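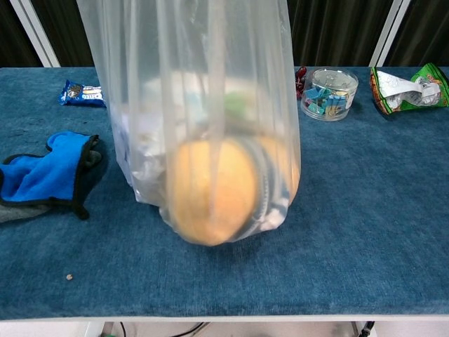
Chapter 4: Looking After a Bag-Loading Cell

5 min read
2024-08-12 - by Wendico Training Desk
2 comments - 20 shares

Bags are hard on a cell. A box keeps its shape, a bag doesn't - it sags, it creases, it swings when the arm slows down. A round, pale orange fruit sits at the bottom of the bag on our table and everything else bunches up against it. Weight low, plastic stretched in long folds above. Keep that shape in mind for the whole chapter.

The cell we use is the Prarnier packing station. One table, soft cover, two arms, Sokol controller. Setup first, then upkeep, then repair. Most of the faults you'll meet come from skipped upkeep so dont rush section two.

Before you power on:

- Clear crumbs off the cover. Brush, no water. One speck is enough to show up in the table check.
- Look at the cables under the front edge. Nothing hanging where a foot can catch it.
- Small loose stuff (clips, snack packets, gloves) goes back to its start position, or off the table.
- Wipe the finger pads. Plastic film leaves a residue and grip drops off slowly, so you wont notice it day to day.

Run the Irnalitz grip test after every 100 cycles. Lift, hold for four seconds, lower. If the bag slips more than around 2 cm, change the pads - both sides, never just one. Write the change in the log.

Bag height matters more than people expect. Set the stop so the base of the bag just meets the cover. Too low and the plastic drags, too high and teh load swings.

4.1 Setting the Height Stop

Power off at the controller. Loosen the two screws on the stop, keep a hand under the arm.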